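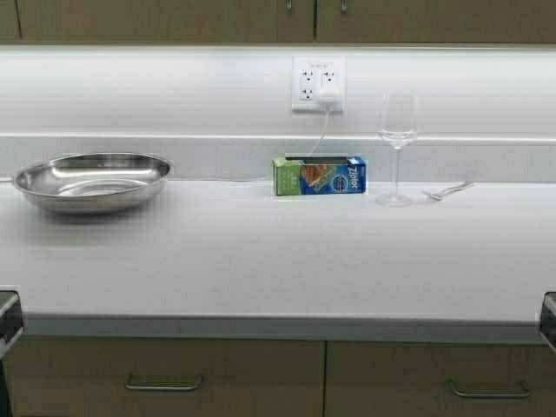 Budgeting for a kitchen robot arm: is one gripper enough?

Wahyudi Osman
2018-11-11

Hello all, hoping somebody kind can steer me before I sign anything. Our little group at Jugah is putting together a budget for a two-armed setup that clears up a kitchen counter, so a steel bowl, a wine glass, a fork, a box of Ziploc bags, that sort of ordinary thing. Hurkwood have quoted us 1,634 for the grippers with plain fingers. The Harkska quote is higher but comes with three sets of fingertips. Is it daft to go for the cheaper one and buy soft tips later on? We'd like to be ordering by May.

Kartini Lau

Hello Wahyudi, what a nice project! I'd spend the extra on fingertips, I really would. Your wine glass is the one to plan for (clear glass against a white wall gave our cameras no end of bother, so leave a bit in the budget for a better camera or a side lamp too). The fork is the other pest. Lying flat on a smooth worktop it wants a thin, stiff tip that can get underneath, and soft pads are hopeless at that, so you may well end up needing both kinds. Do ask Hurkwood whether other makers' tips fit their mounts before you decide. Ours didn't, and the adaptors took 60 days to arrive.

Oh, and put down a line for spare glasses. Cheap ones, please!

Jollo

get the harkska. we had the plain fingers and the bowl was fine by the rim but the glass kept slipping. no idea on cameras sorry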